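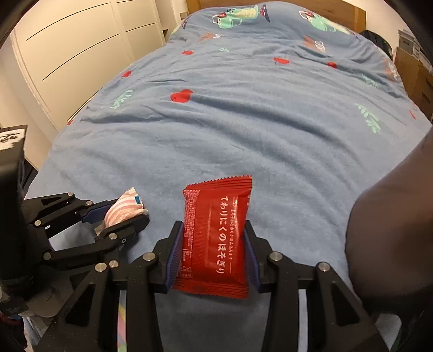
Collecting Two-Handed Demonstrations in Real Bedrooms

Final report, Skuvier student project
2021-10-24

1. What we set out to do

The Skuvier project had one goal: gather enough examples of a person handling small household things with a pair of hand-held grippers that a policy could learn to do the same on the Zekenetti arm. We had the whole summer, two grippers, and a confidence that now reads poorly in the proposal.

The proposal promised a tidy lab table. Our adviser read it and asked how many people keep their belongings on a tidy lab table, so we moved to bedrooms. The bed became the main work surface. It is big, it is soft, and everything put down on it sinks a little, which a table never does to you.

2. Equipment

Each person holds one gripper in each hand. Both have two black fingers driven through a linkage, with blue pads at the tips. The pads are ribbed, and the ribs matter more than we expected: our first smooth set let go of anything glossy. A wide-angle camera rides on each gripper and looks out past the fingers, so the network gets the same view in training that it will get on the arm. It also gets a good deal of the operator, who is hard to keep out of a lens that wide. We tried. We ended up leaving elbows and knees in the data and hoping the model would learn to ignore us, as our housemates had.

Recording and syncing ran on Nurar, our own set of scripts. Nurar has a manual. The manual describes an earlier Nurar.

3. The tasks

We settled on 12 tasks, all of the "pick this up, keep hold of it, do something with the other hand" variety. Objects fell into two groups.

Packets. Sealed snack pouches are a good test because they are shiny and they crinkle. The red one with the white Japanese lettering became our standard item. Held upright by its sides between the pads, it shows the camera plenty of print and edge to track. Squeeze too much and it folds around the fingers. Squeeze too little and it goes back to the duvet.

Soft things. Striped cloth, socks, small bags. A bunched piece of fabric has no correct way up, so two operators will grab it in two different places and both be right. Good for variety, terrible for the labeling sheet.

The hardest tasks used both groups together, a packet in one gripper and cloth in the other. Most of our early takes showed one hand working while the other waited like a guest at a party. We rewrote the instructions so that both grippers had to be holding something before the main part of the task could begin.

4. The duvet question

Our bedding was light blue with red apples, green leaf sprigs and some cartoon figures toward the headboard. We had a long argument about swapping it for plain gray. The case for gray was that a red packet over a red apple is a mean thing to do to a segmentation model. The case for apples was that people own bedding like this. Apples won, partly on merit and partly because the gray sheet cost money.

5. Numbers

We recorded 2,318 takes. The Carrillo sessions in August gave us the largest share, and also the 133 takes we threw out in one afternoon when the two camera clocks drifted apart. Another 123 were set aside because the operator had started the task before pressing record. Those are the best-performed demonstrations in the project, by general agreement of the people who performed them.

6. What we would change

Check the clocks before every session. We now do this and feel very grown-up about it.

Write down the starting position of each object. We relied on memory and the first frame, and the first frame was often a ceiling.

Shorten the sessions. Grip quality dropped well before operators admitted to being tired, and you can see it in the finger-width curves.

Training on the arm is still running as we hand this in. Early results on packets are usable. Cloth is pending, and so is the section of the Nurar manual that explains how to resume a stopped run.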